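3.2 Cell setup and upkeep

The folding cell at Nemgate is one of two built to the same drawings. It has a pair of arms fixed to a black rail along the front edge of the table, a marble-patterned top, and light panels on the left, the back and the right. The front is left open so that the operator can load and unload garments. The second cell, at Osar, was used only for spare parts during this study and is not discussed further.

The panels were added after the first month of trials. Before that, people walking past the back of the table changed the light on the cloth enough to upset the edge detector, and the fold planner would pick a sleeve where there was only a shadow. The panels are bolted to the frame and are taken off only for cleaning. The top has a slight gloss, and reflections near the front edge still cause a false edge now and then. We mask a strip 15 mm deep behind the rail in software and do not start a grasp inside it.

Garments are staged in containers toward the back of the table. One on the left holds items still to be folded. Another, at the right rear, serves as the base for the finished stack. The positions were set by hand by Euan Cowie and then saved as fixed poses in the Flivodmont controller. If a container is moved, both poses must be taught again, and the routine for this is given in Section 3.4.

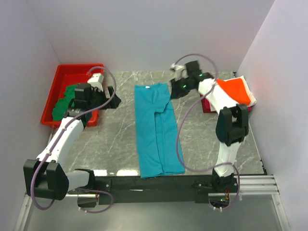 Figure 4. The Nemgate cell with a long-sleeved shirt folded lengthwise between the two arms.

Cable routing took more work than any other part of the build. In the first version the cables were tied tight to the links at every joint. This kept them out of the camera view but put a sharp bend at the wrist, and we lost two cables to broken conductors. The present version leaves a wide loop above each wrist and ties the cable down only along the link and at the base. The loop must be large enough for a full turn of the wrist and small enough to clear the other arm. We check this by running both arms slowly through the handover pose with no cloth on the table.

Grippers are inspected every 200 folds. The operator wipes the fingers with a dry cloth, looks for lint at the root of each finger, and closes the gripper on a feeler gauge. A gripper that fails the gauge is swapped as a unit and repaired on the bench. Niall Crichton kept the repair log. By the end of the study the cell had completed 1627 folds, and nearly all stops in the log were put down to lint or to a slack cable tie.

The arm bases are checked less often. Each base is marked with a scribed line across the joint between the casting and the rail, and a shift in the line means the bolts have worked loose. This happened once, in November, on the right arm. The bolts were tightened again with thread locker and the arm was recalibrated using the Christodoulou method, with the target plate set at the middle of the table. No further shift was recorded on either base up to the last inspection, on 2020-07-22.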